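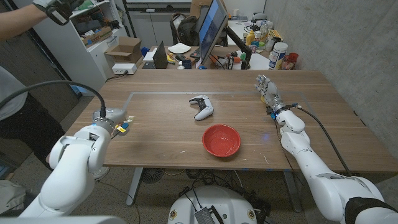 Game controller and red bowl on the table.

From: Oona Aaltonen
To: Clutier Youth Chaplaincy prayer and support list
Date: Wednesday, July 25, 2018
Subject: Re: Breakfast club and the September camp

Dear all,

Thank you so much for the kind replies to my last letter. I've read every one of them (some of them twice, with a cup of tea going cold beside me) and I'm sorry it has taken me so long to write back properly. Winter has knocked us about a bit, and between the flu at our place and the end of term I let the inbox get away from me.

Hamidreza asked some good questions last week and I thought others might be wondering the same things, so I'm answering him here on the list.

Hamidreza Bahrami wrote:

> Hello Oona,
> Our home group has been praying for the breakfast club at Cama and we'd
> love to know how it's going. Is the school still happy to have you there
> next term? Also, somebody mentioned a camp in September. Do you need
> leaders, or money, or both? We have a little put aside, and two of our
> uni students have been asking what they could do over the holidays.
> Every blessing,
> Hamidreza

Bless you, and please thank your group for me! Yes, the school is still happy. I met with the deputy principal on the second-last day of term, fully expecting to be told they needed the room back, and instead she asked whether we could manage a second morning. So from next term we'll be there Tuesdays and Fridays, with toast, cereal, Milo and whatever fruit we can scrounge. The kids from the senior years have started turning up as well, which I didn't expect, and they stay to talk long after the toast has gone. One of the boys asked me what I thought happened to his nan when she died, and we sat on the back step and talked right up to the bell. Please pray for him. I won't use his name, but the Lord knows who he is.

Please pray for me too, that I'd know when to speak and when to butter bread. We've given the school our word that we won't push, and I want to keep it gladly.

Now, the camp. It's the first week of the September holidays, out at Canent, in the same old bunkhouse as last time, only with the hot water fixed (praise God, say all who were there). Both, Hamidreza, is the answer to your question! The deposit was $900 and that's paid, thanks to a very generous gift from someone on this list who would be cross with me if I said more. The bus will cost us another $728, and of that we have $400 in hand. I'd love to have the rest sorted before I confirm with the driver, as he's been very patient with me already.

As for leaders, we're short 2, ideally a young man and a young woman, so your uni students sound like an answer to prayer. They'd need a current Working With Children card and a reference from their minister, and they'd have to be able to sleep through a fair bit of giggling. Could you ask them to ring me at home? Evenings are best, after tea.

A few other things while I'm here. The Cieślak family have offered their farm for the bonfire on the last night, and Mrs Cieślak is doing her potato soup. Could anyone lend us a decent urn? Ours has developed a drip. And we could use more Bibles in plain English, second-hand is perfectly fine, as the kids tend to take them home and I'm not about to ask for them back.

I've rambled on, as usual, and there's still a load of washing on the line. Thank you for carrying us along. It makes such a difference on those dark mornings when I'm looking for the car keys.

With much love in Christ,
Oona

P.S. If you get this twice, you're on the old list as well as the new one. Just reply with "old" in the subject line and I'll take you off it.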